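Week 5: Can a machine clear a table yet?

Reading for this session: the Bironis product sheet, the Flostance white paper (skip the appendix), and the two-page Gravell trial summary from the course folder. Bring the worksheet from last time.

Short answer, so you know where I stand: no, not in the sense your aunt would mean if she asked you to do it. The rest of these notes are an argument for that answer. You are welcome to disagree in your response paper.

1. What counts as a chore

Companies like to name a chore by its verb. Fold. Stack. Wipe. Sort. A person hearing "it can stack" pictures a kitchen after dinner or a parts bench at the end of a shift. The sales sheet usually means one set of objects, one surface, one lighting setup, and a start position somebody chose.

Go back to the definition from Week 2. A chore is done when the person who wanted it done can walk away and not come back to check. Keep that in front of you while you read the Bironis sheet, where "completed" seems to mean that the arm reached its last programmed pose.

2. The Gravell numbers

Gravell ran 200 tries of a tidy-up task and reports that 36 of them needed a person to step in. Students tend to read that as a good score. Now ask what the stepping in involved. The summary gives no breakdown, and a nudge to a block is a very different matter from stopping the machine and starting over. It also leaves out who set up the objects before each try and how long that took. If resetting the table takes a person longer than tidying it would have, we have added a chore.

3. Benches and homes

Most of the work we discuss happens on a bench with arms bolted to it. That is a fair way to do research. I object only when results from the bench get described as results from the home.

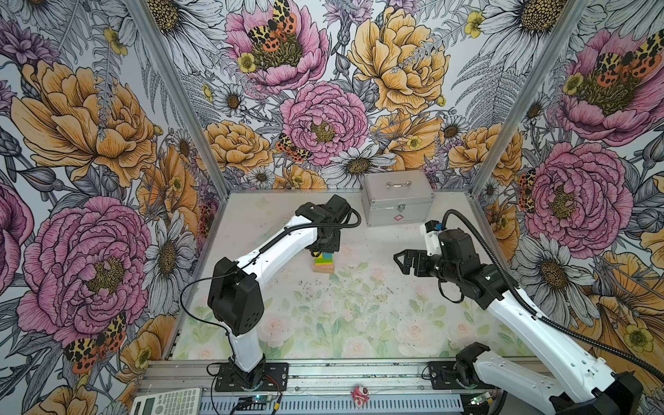
Fig. 1. Two arms on a shared rail, with a small stack of flat colored blocks under the left gripper.

Think about what a bench like this leaves out. The arms are fixed, so reach is settled in advance. Flat blocks have plain faces and hold their shape, unlike a wet dish towel or a bag of rice. The floral backdrop is busier than a bare wall, and I give some credit for that, but a busy wall is still a wall. No dog comes through it.

Look also at the small dark specks on the floor near the stack. Would you count the table as clear with those still there? Two fingers that do well with a block are a poor tool for crumbs. Task definitions often get around this by listing only the objects that count.

4. The shop floor

Batista makes the better case here, and I want to be fair to it. A shop floor can be arranged to suit the machine: parts come in trays and the light stays put. Even so, their 45-minute demonstration run stops well short of a shift, and the paper is silent on what happens when a tray arrives crooked.

For discussion

Pick one chore you did this week. Write down every step, including the ones you did without thinking — moving the mug so you could wipe under it, say. Mark the steps a fixed pair of arms could attempt.

Then find one claim in the Flostance paper that uses the word "household" and work out which house they had in mind.

Response papers are due at the start of the next session, one page, on paper please.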